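Wet bench tips – two arms, glass and water

Quick page as I keep getting asked the same things. Mostly written the week after the big spill in June, tidied up a bit since. Your bench will be different to ours. Read your own arm's manual first, I mean it.

What went wrong, short version

Pour job, one arm holds the receiving glass, other arm tips. 69 pours in, all fine, everyone bored. Then the receiving arm stopped dead halfway through its approach (fault 3475 in our own log, which is our number and means nothing to anyone else) and the pouring arm didn't. Carried on as though there was a glass under it. Whole lot over the cover, along a fold and off the edge towards the cables. Power off at the wall, towels, lots of swearing.

So two faults really. One arm stopping, fine, arms stop. The other one not being told about it, that was ours. Jirayu Suwannarat had written the stop check to run at the start of each pour and not during. Easy to do. I'd read the code and passed it.

Stopping both together

Stop on one = stop on both. Do it in the wiring as well as in the code. We put a Fitgate box between the two stop circuits, it's dull and grey and it works. Whatever you use, get someone who knows about safety circuits to look at it, don't go by a tips page.

Test it every morning, with empty vessels. Trip the left, look at the right. Then swap. Takes a minute.

Stop has to mean hold the grip. Ours was set to go slack on a fault, left over from a job with foam blocks. With foam blocks who cares. With a beaker you've got glass on the table and possibly on the floor.

After a stop, don't just press resume. The pouring glass may still be tipped and it will carry on from there. Bring it upright by hand control first, slowly, then back to the start position.

Water

Plain water for practice. Always. We don't let anything else near it till the same move has gone a full day without a spill, and even then there's a form.

Small fills. We used to pour from a 700 ml jug and that is far too much to mop up, plus the weight shifts as it empties and the wrist notices. Now we only put in what one towel can soak up. Duller to watch.

Drops creep. You think you've wiped it all and there's a bead sat under the lip or down the outside of the glass, and next time the fingers close they close on wet glass. Dry the outside every single go. Lint free cloth, not blue roll, blue roll leaves bits.

Look low down, from the side, with a torch. Clear drops on brown don't show from above unless the light happens to catch them.

Folds in the cover are gutters. Pull it flat before you start and again at lunch. If there's a crease you can't get out, at least know where it runs to.

Grip

Slipping is nearly always wet fingers or a dirty pad. We've used Skular pads, which are grippy when dry and hopeless when wet, so now they get wiped each time and swapped on Mondays whether they look worn or not.

Don't cure a slip by squeezing harder. Tried it. Thin glass doesn't like it and you find out all at once. Anything chipped or scratched goes in the glass bin straight away, no "it'll do for practise".

Grip on the straight part of the wall. Not the rim, not the spout. And check the screws on the fingers – one of ours had worked half out over a fortnight and the finger was rocking a tiny bit, just enough to turn the beaker on the way up. Dab of paint across the screw head and the mount, then you can see if it's moved.

Keep 25 mm between the two rims at the start of the pour and come in slowly from there. We set that after two glasses kissed. No break that time, nasty noise though.

Watching the job

The wrist camera is brilliant for rim and fingers and useless for what's happening behind the glass. The overhead one sees the meeting point but loses drops completely. Have both up on the screen. Neither of them saw our spill coming mind you, both feeds looked lovely right up to the end.

Clear things are awkward for cameras generally. Clear plastic is the worst, it shows up as a few shiny creases and not much else. If the system loses the object for more than a blink, pause. Ours used to guess, and it guessed "still there".

Both arms over the middle:

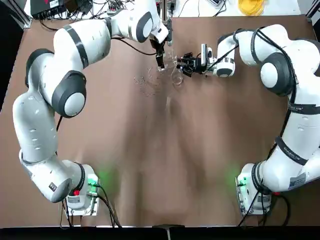 Beaker between the fingers, drops on the inside of the glass. 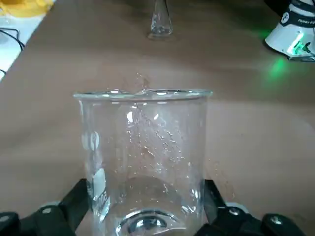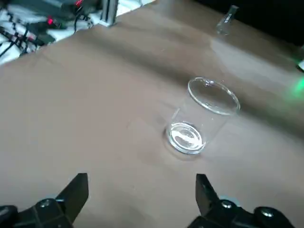
Seen from further off, two glasses tipped towards each other:

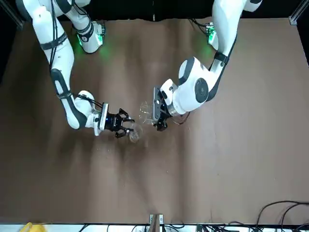
Cables next. Anything on the floor side of the bench wants lifting. Connectors up, cable drooping below them, so the drip falls off the bottom of the loop and doesn't run into the plug. Same trick as behind a fish tank. We've got ours on little stand-offs from Kudavlow but a few bits of batten would do just as well.

Power strips off the bench altogether. Ours was underneath, which felt safe until you think about which way water goes.

If it does go over

Stop both arms. Power off at the wall before anybody's hands go in, even if it's a tiny puddle, even if you're in a rush. Especially then.

Glass first with the dustpan and thick gloves. Then water, working in from the edges. Lift the cover right off, there will be more underneath. Leave the bases and anything with a connector overnight with a fan on. If water has got inside a housing don't try to be clever with a hairdryer, ring the supplier.

Write down what the log says before you restart, as ours clears itself on boot (still not fixed, I know, I know). Photo of the screen is fine.

Then a dry run. Then a dry run with glass. Then a splash of water in the bottom. Don't go back to full pours the same day however much you want the numbers.

Things I've not sorted

Drip tray. The Šimkus one is a nice tray but the lip sits just where the elbow wants to swing. Might cut one side down. If you've got a shallow one that fits under a cover without making a ridge please send me the size.

Also want a wet sensor strip along the bench edge, wired to the stop. Got one on order, will add a bit on here when its fitted.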